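plorkeck-users mailing list
From: Waldemar Borkowska
Date: 3/11/19
Subject: Re: [plorkeck-users] Collision margins and the new wrist view

Dear list members,

Thank you to Bogdan Malinowski for his careful report. I quote the relevant part and reply on behalf of the planning group at Zikell.

> Since the February release the planner refuses a number of
> approach poses that it used to accept. In our household set, 38
> of the requests that previously returned a path now end with
> "goal in contact". I suspect the finger pads are being counted
> twice, once as part of the hand and once as separate bodies.
> Could the group confirm this, and say whether the old margin
> can be restored in the settings file?
> Bogdan Malinowski, Bollon

We have repeated the test with the unmodified scene files and can confirm the behaviour. The pads are not counted twice. The release changed the default margin between the fingers and any fixed surface, and this affects goals in which the open hand is placed close to a metal frame or a similar edge. The wrist view attached to ticket 733 is typical of such goals.

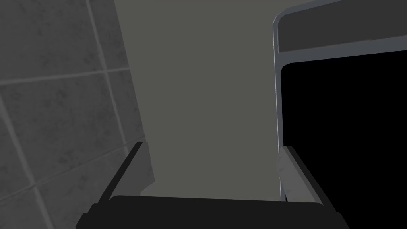

Ticket 733, wrist view: open gripper close to the metal frame.

In a pose of this kind the right finger is the one to check first. The planner reports only the first pair of bodies that falls within the margin, and the order of that check is not fixed. Two runs of the same request may therefore name different pairs, although the result is the same. We accept that this is confusing and will have the full list written to the log.

The old margin can be restored. Please set finger_margin to 4 (the unit is millimetres) in the planner section of the settings file, and restart the planning server. A change made while the server is running is ignored without a warning. This is a known fault and is recorded separately.

Members who work with both arms should note a further point. The margin is applied to each arm in turn, and the arm that is not being planned for is treated as a fixed obstacle at its last reported position.

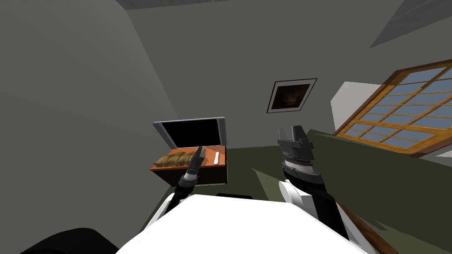

If that position is out of date, the planner may refuse a path which is in fact free, or accept one which is not. We advise calling refresh_state before each request until the next release. The call adds about 50 milliseconds and has no other effect on the plan.

The corrected defaults are being reviewed by our colleagues at Szczepańska. Further reports should be added to the existing ticket, with the settings file and the complete server log attached.

Yours faithfully,
Waldemar Borkowska
Planning group, Zikell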